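**Trotmont two-arm bench kit: a long look after a month of sorting**

I put off writing this review because I kept changing my mind, and a kit that costs as much as our delivery van deserves a settled opinion. So, March 2021, and I've more or less settled.

We run a small repair and resale counter in Grurnville, mostly phones, and the part of the day everybody dreads is sorting. A box comes in from Haworth with 40 handsets in it, all jumbled up, and somebody has to pick each one out, stand it up, look it over, and put it down in the right place. You wouldn't call it hard, but it's dull, and by the third box your eyes are swimming. I've been reading for years that machines were just about ready to take this kind of chore off our hands, and when the Trotmont kit was offered on a trial I said yes before I'd finished reading the page (my wife will tell you this is how I buy everything).

Setting up was nicer than I feared. Both arms bolt to one long aluminum rail, so they stay put in relation to each other, and once the rail is level you're most of the way there. The cables run along the outside of the arms and clip on with little ties. I'd have liked longer instructions – the booklet is 3 pages and one of them is a parts list – but we were moving things by the afternoon. 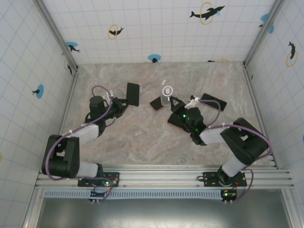
Woo-jin Baek read a draft of this and wrote back that picking up a phone was never the chore, deciding what to do with it was, and that he'd want to see the thing cope with a cracked back or a swollen battery before he let it near his own counter.

I can't argue with him much. Over the month we put 253 phones through, and 159 of them got from the pile to the right spot without anyone stepping in. That's a good bit over half, and I was delighted, until I remembered that the rest needed a person standing close by. Phones lying flat with plenty of room gave it little trouble. Two leaning on each other could stump it completely, and glossy backs slipped more than I'd like.

What it does well is keep going. It doesn't sigh, and it handles the last phone as gently as the first. Sun-ja Kwak, at our Rasgate shop, tried it on folding polishing cloths one evening and we all had a good laugh – so no, it won't be doing my laundry this year!

Would I buy it? For a shop with one kind of item and a patient person nearby, I think I would. For us, I've asked to keep it through April and try it with a better tray.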